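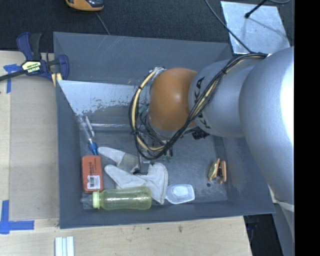
Josefina Paredes has run the swap shop in Lilalville for nine years, and I finally got her to sit down with me on a Wednesday, right before she opened the doors. I wanted to know what people bring in. "Jars!" she said. "So many jars." Everything goes into a big gray bin first, the tall kind with sloping walls and a scuffed floor, and then she sorts.

Her best find so far? A box of 35 handwritten soup recipes - all from one family in Troncoso. "I cooked 18 of them," she told me. "Two were awful." She still makes the beet one every July, served cold.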